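Tamance Letters – corpus notes, release 3

Tamance Letters is a text collection of wartime family correspondence and two household diaries, transcribed from handwritten originals and released with English translations. Source papers come from the Stondimura and Lobo deposits.

Contents
82 letters, 2 diaries, one index of places. Texts are UTF-8, one file per item.

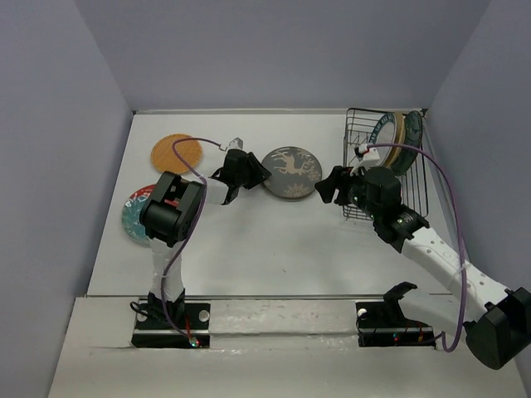

Transcription follows the page line by line. Original spelling is kept. Words the transcriber could not read are marked [..], and doubtful readings end in a question mark. Crossed-out passages are kept in a separate field – see the column "struck".

Translation
Translations were made from the transcripts, then checked against the page scans. Nearly 200 translator's notes are stored in notes.tsv, keyed by item and line.

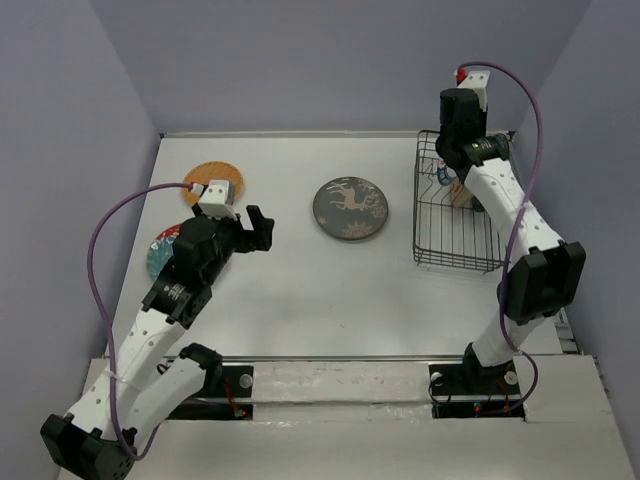 Known problems
Item dates in the Lobo deposit are often a bare month. The second diary lacks its opening leaves. Place names under Tiritz mix two spelling systems and have not been merged.

Use
Research and teaching. Cite the release number and the item number. Page scans are not included.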